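Student Project Report: Making the Common Room Easier to Breathe In
Meron Birhane
Partner: Mattes Fuchs

Where we started

Our project was to take one shared room in the Drakbridge dorm and make it nicer to spend an evening in, using stuff the building already owned. We picked the ground floor common room (mostly because we both study there, I admit it). It has a TV on a stand, a big meadow mural and an air purifier that lived in a corner behind the coat rack, unplugged, for most of the fall.

Our budget was 20 dollars and we spent 9 of it, on cleaning cloths and a roll of cable ties. I still have the receipt somewhere.

What we did

First we asked people what bugged them about the room. Stuffy air came up a lot, and so did cords. Mattes wanted the purifier by the door and I wanted it near the couch, so we went back and forth on that for a whole afternoon! In the end the outlet decided for us. The cord is not very long, and we had agreed on no extension cords, so the purifier had to go next to the TV stand, with the mural behind it.

It's on casters, so moving it was the easy part. Vacuuming the dust out of all those little holes took way longer, and Mattes did most of it while I wiped down the TV stand.

The purifier in its new spot, plugged in by the TV stand:
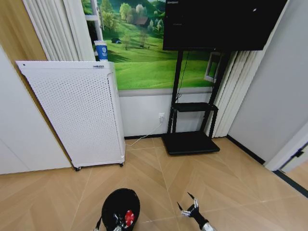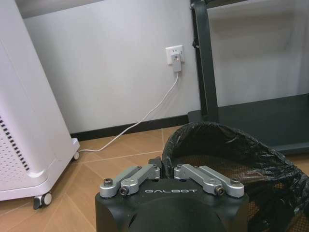

After the move we left it alone for 10 days and put a sheet of paper by the door where people could write comments. Most of them were nice. One just said "quieter than I thought," and somebody drew a cat. Two people complained that they'd nearly caught a foot on the cord, and fair enough, I had the cable ties in my backpack that whole time and never used them.

What I'd change

The cord is the big one. I'd like it to run flat along the bottom of the wall, with clips that don't hurt the paint. I'd also put up a note about drinks, since any flat top in that room becomes a coffee table in five minutes.

We never measured the air, so I can't say it got cleaner. People said it felt better and that's all we have. Mattes wants to borrow a sensor and run the whole thing again in March. I said yes, but only if he does the vacuuming.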